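Looking after big glass bowls

A large glass bowl is one of the most useful things in a kitchen and one of the easiest to ruin. Most don't go in one dramatic drop. They pick up a chip here and a knock there, go cloudy, and then one day crack in the sink. The tips below are for mixing bowls, salad bowls and trifle bowls, anything too big to sit in the dish rack with the dinner plates.

Picking up and carrying

Use two hands for any bowl wider than your outstretched hand, full or empty. One hand goes flat under the base and the other goes on the side. Lifting a full bowl by the rim alone puts all the weight on the thinnest part of the glass.

Dry your hands first. Dish soap, butter and olive oil all make glass slippery, and oil is the worst because it doesn't come off with a quick rinse. If you've been rubbing butter into flour, wipe your hands on a paper towel before you move the bowl anywhere.

Take rings off, or at least turn the stone to the inside. A hard stone can scratch glass, and a scratch is a weak spot.

Clear the place you're carrying it to before you pick it up. Standing in the middle of the kitchen with a bowl of potato salad and no free counter is how a lot of bowls end up on the floor.

Washing

Wash the bowl on its own, before or after everything else. Cutlery lying in the bottom of the sink is what chips most rims. If your sink is stainless steel or stone, lay a folded dishcloth on the bottom and stand the bowl on that. Swing the tap out of the way as well. Plenty of bowls are lost to the tap when they're being lifted out.

The water should be warm, not scalding. A bowl that has come out of the fridge needs to sit on the counter until it no longer feels cold. The same goes the other way: a bowl that has held hot stock should cool before any cold water goes near it. Ordinary soda-lime glass doesn't like sudden changes, and a thick bowl is no safer than a thin one, as the inside and outside heat up at different speeds.

Use a soft sponge or a cotton cloth. Green scouring pads and steel wool leave fine scratches that hold on to grease and turmeric. For dried-on dough, fill the bowl with cool water and leave it for 40 minutes. Cool water is better than hot for flour, which turns to glue in the heat. After that a plastic dough scraper will lift it.

Bowls with a cut or pressed pattern need a brush. An old soft toothbrush is fine. Work along the grooves and not across them, and rinse twice, because soap left in the grooves dries white.

Drying and checking the rim

Water spots come from letting a bowl drip dry, especially in hard-water towns. Dry it straight away with a lint-free tea towel. Flour-sack cotton is good, and old linen is better. Terry cloth leaves fluff behind.

Tip the bowl up on its side over a clear, steady surface and dry the outside first, then the inside, then the rim. Keep hold of it the whole time. Don't twist the towel hard against the inside with one hand while gripping the outside with the other. Wine glasses snap at the stem that way, and an old bowl with a hairline crack can let go too.

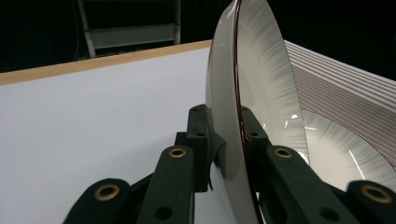 A large clear glass bowl tilted on its rim and held at the edge. White streaks fan outward on the inside.

With the bowl on its side, check the rim. Turn it slowly under a good light and look along the edge for nicks. Don't run a bare finger around it. Use a scrap of old nylon stocking or a cotton ball, which will catch on a chip you can't see.

A rim that catches has to be dealt with. A very small nick, smaller than a grain of rice, can be smoothed with wet-and-dry emery paper. Start with 200 grit and finish with the finest you have. Keep the glass and the paper wet, wear safety glasses, and work outdoors or over a basin so the dust stays in the water. Rinse the bowl well afterwards. Anything bigger than that, or any crack that runs down from the rim, means the bowl is finished for food. Use it for clothes pegs if you're fond of it, or wrap it in newspaper, tape it and put it in the garbage. It doesn't belong in the blue box, as kitchen glass is made differently from jars and bottles and most municipal programs won't take it.

Cloudy glass

There are two kinds of cloudiness. The first is mineral film from hard water, and it comes off. The second is etching, usually from years in the dishwasher, and it doesn't.

To find out which you have, put a little plain white vinegar on a cloth, hold it against one patch for 4 minutes, rinse and dry. If that patch is clearer, it's film. Do the rest of the bowl with equal parts vinegar and warm water, left to soak for 40 minutes. If there's no change, it's etched, and no amount of scrubbing will help. It's still safe to use.

Skip the vinegar on bowls with gold or silver trim, or any painted decoration. Use mild dish soap and your fingers on those.

For a greasy haze, baking soda mixed to a paste with water works well. Rub it on with a damp cloth, lightly, and rinse until the water runs clear. I used to buy a glass polish called Prosano for this and found the baking soda did just as well for a fraction of the cost.

Storing

Low cupboards are better than high ones for heavy glass. You lift with your legs and can see what you're doing. If a high shelf is all you have, put the bowl at the front and keep a proper step stool nearby, not a kitchen chair.

Store bowls right side up. Resting a bowl upside down on its rim keeps the dust out, but it puts the weight on the edge most likely to chip. A clean tea towel laid over the top will keep the dust off just as well.

If you have to nest them, put something between each pair. Felt circles are sold for the purpose, but a coffee filter, a paper plate or a square cut from an old flannel sheet will do. Stack no more than three, largest on the bottom, and don't put metal bowls inside glass ones.

Two bowls stuck together can usually be freed. Stand the bottom one in warm water and put cold tap water in the top one – not ice. Wait a few minutes, then lift straight up. If they still won't budge, run a few drops of cooking oil down the gap and leave them overnight. Never pry with a knife.

Packing for a move or a potluck

Fill the inside of the bowl with crumpled paper first, then wrap the outside. A wrapped bowl with nothing inside it can still crack when something presses on the top. Give the rim an extra layer, folded over like pie crust. Set it base down on a good cushion of towels, and mark the box on the side as well as the lid.

In the car, the floor behind the front seat is steadier than the seat itself. A damp dishcloth under the bowl stops it sliding.

Readers' tips

Yayra Aryee of Fillcombe keeps a silicone baking mat beside her sink and sets every piece of glass down on it. It doesn't slide the way a towel does, and it goes in the dishwasher.

Zuweira Tetteh uses a wide rubber band, the kind that comes around broccoli, stretched around the outside of a bowl just below the rim. It gives wet hands something to grip. Take it off before storing – rubber left on glass for months leaves a brown mark that needs rubbing alcohol to shift.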